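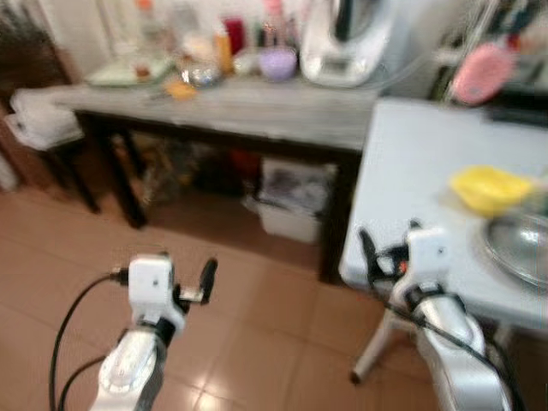 Chantal Boychuk says I have no business complaining about a book I have read four times. She said it in the comments under my last review, in front of everybody, and she added that if I hate Lady Dronddale so much I might try a cookbook.

I don't hate Lady Dronddale. I would like her to close a door once in a while. Every secret in The Lachance Pearls gets out through a door she has left ajar, and there are 634 pages of it, so that is a lot of secrets and a lot of drafts. I put this in the review and gave it four stars. Chantal gave it five and wrote "Sublime," with the period, and eleven people found that helpful. Three found mine helpful. One of them was me, on the old account.

Saturday, August 22, 2020, then, and I am on the couch reading it again to prove a point I can no longer state exactly.

I should put down how it begins, for when I'm old and want to know where the summer went. Mr. Lachance, who is rich and has a limp, learns from his lawyer that the pearls he gave his late wife are paste. He had paid for real ones. Any normal man would go and shout at the jeweler. Mr. Lachance rents a house at Cusmont, by the sea, and invites nine people who once had dinner with the pearls. One of them is a governess with no family and excellent posture. You know by page six that he will marry her, and he finds out on page 590.

In between there is a regatta.

I skipped the regatta the first time and felt guilty, read it the second time and felt worse. Today I read it with a pencil, and I am sorry to say there's a clue in it. The colonel bets his cigarette case, and the case is described as "the one he had lost at Easter." He lost it at Easter! He says so to the bishop, two chapters back, at great length. So either the colonel is lying or Drelletti forgot. I have gone back and forth on this through two cups of tea. Chantal would say lying. Chantal believes every mistake in Drelletti is a trap laid for people like me.

Lunch was toast. I ate it over the regatta.

The e-book is another matter. I bought it in the spring because the print in my paperback has got smaller since I was forty, and whoever made the file let a machine read the pages and then went home. The bishop is "the bishup" for a whole chapter. At location 2,767 the governess, who has just been accused of theft in front of the entire house party, "lifted her chin and said with great dignify, I am innocent of these pears." I laughed so hard I had to get up. It is a serious scene, too, one of the good ones, and now I can't read it in the paperback either without seeing a bowl of fruit.

I wrote a second, separate review for the e-book. Two stars, and I was nice about it. I quoted the pears. It has been up since breakfast and there's one reply, which says the file arrived promptly and they have no complaints. I don't know what to do with a person like that.

Things I'm willing to admit, since this is a diary and Chantal can't click on it:

The first 100 pages are better than I said. The dinner where they all pretend never to have met is very funny, and I called it "slow." I think I was hungry.

The doctor is a real character. I wrote that he was there to carry a bag. He does carry a bag, but he also gets the only sensible line in the book, when he tells Mr. Lachance that a man who wants to be loved for himself should stop paying everyone's train fare.

The proposal is good. It's in a greenhouse and it's raining and he gets her name wrong. I have read a lot of proposals, most of them on balconies, and this is the one I'd keep.

What I won't admit is the ending. The thief turns out to be the twin brother of someone who died before the book starts. There is no mention of a twin. I looked. I have been through it with a pencil as far as the regatta and there's no twin, no cousin, not so much as a second toothbrush. Chantal says he is "implied by the mirrors." There are two mirrors in that house and Lady Dronddale is standing in front of both of them.

Later. I have been on the site again, which I said I'd give up. Chantal has found the pears. She marked it helpful and wrote underneath that the same file has the colonel "mortally winded" in the last chapter, and had I got that far. I hadn't. I went straight there and he is, on the terrace, and he takes half a page to get over it.

She also says there's a sequel, Return to Cusmont, out of print, and she has a spare copy with the back cover missing that she could mail in October when she's done with it. I said I supposed I could look at it. She says the twin is in it from the first page.

Two hundred pages to go and the lamp needs a bulb. I'm taking the paperback up to bed.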